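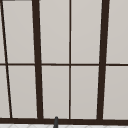
Camera check, Bavar cell – Fri 1 September

1. Window view. Panes come up pale and even, dark bars all there, sill close to level. The two thick uprights lean away from each other toward the top, same as they did last month, so I've left the tilt alone. Pass.

2. Rod tip. Shows just over the sill, left of the thin middle upright. I'm happy with that – Elsa Nyberg likes it lower, but she can fight me for it.

3. Tile strip. White, with the grout lines faint but readable along the bottom. Pass.

4. Mount bolts. Checked all 2, one took a quarter turn. Keep an eye on it, please!

5. Cable run. Clip 21 is cracked and 22 isn't far behind. I've put in for new ones (part 1096 from Politis).

6. E-stop. Pressed it, everything stopped, reset fine. Pass.

7. Guard door switch. A bit sticky – gave it a clean. Gwenllian Penry to recheck before the November service.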